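Home Lessons Tips Members Contact
Tips > Workshop > Kitchen tasks in the simulator

Kitchen tasks: some tips from the Lumthorpe robot club

We are four students, and since August we practice kitchen work with a simulated arm. Meifang Long asked me to write down what helped us.

Clear the counter before the first run. Leave one small thing to pick and one big thing to avoid. With more objects than this, beginners can not tell which one made the trouble.

Stop above the counter with the fingers closed, and look from the side. Only then open them and go to the object. Boyang Jiang skipped this step in his first week and pushed a cup through the wall. 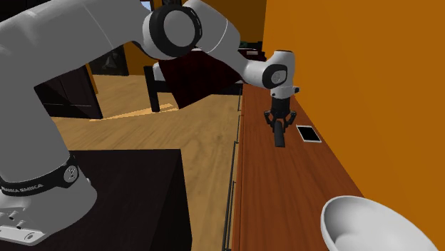
Gripper over the counter, with the phone and the white bowl.

A phone is harder than a cup. It lies flat, so the fingers must come down very low. Turn the wrist first, so that the fingers close over the short side of the phone, and go down slowly.

Save every run, also the bad ones. We have over 579 files now, and Yufang Shen found her best grasp in number 49, which she wanted to delete.

Write the name of the task in the file name. "Test_new_2" will tell you nothing after one month.

Lihua Tang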